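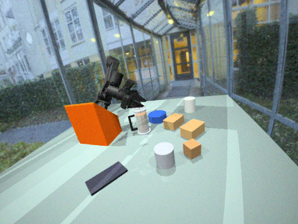 Patient Resources > Living at Home > Kitchen, Household and Workshop Tips

Print this page | E-mail this page

Protecting Your Back and Joints During Everyday Tasks

The Jekside Rehabilitation Service provides this page for people who are returning to household work after a back, hip, knee or shoulder problem. It may also be useful to family members who share the work. The advice is general. If your therapist has given you a written plan, follow the plan where the two differ.

Before you begin

Wear closed shoes with a firm sole. Slippers and socks are a frequent cause of falls on kitchen and utility room floors. Clear the route you will walk before you pick anything up, and open doors in advance.

Plan heavier jobs for the part of the day when you move most easily. Many patients report that this is mid-morning, once early stiffness has eased. Do not save all of the cleaning for one session. Work for up to 20 minutes, then sit or walk for a few minutes before you continue.

In the kitchen

Keep the items you use every day between hip and shoulder height. Large pots, mixers and full bags of flour or rice should not be kept on the top shelf or on the floor of a cabinet. If you have only low storage, place heavy items at the front and kneel on a folded towel to reach them.

A work surface is at a suitable height when your elbows are slightly bent and your shoulders are relaxed. For chopping and rolling, most people do well with the surface 2 to 4 inches below the elbow. A thick cutting board will raise a counter that is too low. Place a damp cloth under the board so that it does not slide.

When you stand at the sink, open the cabinet door below and rest one foot on the ledge inside. Change feet from time to time. If the bottom of the sink is deep, set an upturned plastic bowl in it and wash the dishes on top.

Fill a large pot where it will be heated, using a pitcher, and take the food out with a slotted spoon or a basket. Draining a full pot at the sink puts strain on the wrists and lower back and carries a risk of scalding.

To open a tight jar, put it on a rubber mat at waist height and turn the lid with the palm of the hand. Wall-mounted openers are suitable for people with arthritis of the thumb.

Laundry and cleaning

Divide the wash into small loads. Wet towels and denim are much heavier than most people expect. With a front-loading machine, go down on one knee to load and unload. With a top-loading machine, take out one or two pieces at a time and keep the free hand on the edge of the machine for support.

Vacuum with one foot in front of the other and move your weight forward and back. Keep the handle close to your hip. Do not twist at the waist to reach under furniture. Turn your feet first.

Use a long-handled mop and wring it at waist height. A bucket should be no more than half full. Bathtubs are best cleaned from a kneeling position with a long-handled brush, or seated on a low stool beside the tub.

When you make a bed, walk to each corner. Do not lean across the mattress.

In the workshop or garage

A bench for fine work, such as wiring or small repairs, should be higher than a bench for sawing or planing. If you have only one bench, set it for the heavier work and sit down for the fine work. The stool should allow both feet to rest flat or on a rail.

Use clamps and a vise to hold the piece. Gripping with one hand while working with the other tires the forearm and neck. Choose tools with thick handles, or build up a thin handle with foam tubing and tape. Power drivers should be used in place of hand screwdrivers for any job with more than a few screws.

Store paint cans, cement and tool boxes on a shelf at knee to waist height. Move them on a hand truck. Sheet materials should be carried by two people.

Stand on an anti-fatigue mat if the floor is concrete. Check that the edges lie flat.

Lifting

Stand close to the object with your feet apart. Bend at the hips and knees, take a firm hold, and breathe out as you rise. Keep the load against your body and step around to turn. If you cannot tell how heavy a box is, push it with your foot before you try to lift it.

When to stop

Some muscle tiredness after a new task is normal and should settle by the next day. Stop the task and rest if you have sharp pain, pain that travels down an arm or leg, or new numbness. Contact your therapist if these symptoms do not pass. Loss of bladder or bowel control, numbness between the legs, or sudden weakness in both legs requires emergency care.

Equipment and further help

Jar openers, reachers, perching stools and kneeling pads may be tried before purchase in Room 309 of the Ledesma Building. The loan period for most items is 4 weeks. Please clean items before you return them. Patients who attend the Closier clinic may return equipment at the front desk there.

The Jivine home safety checklist is available in large print on request. Complete it before your first home visit and have it ready for the therapist.

Print this page | E-mail this page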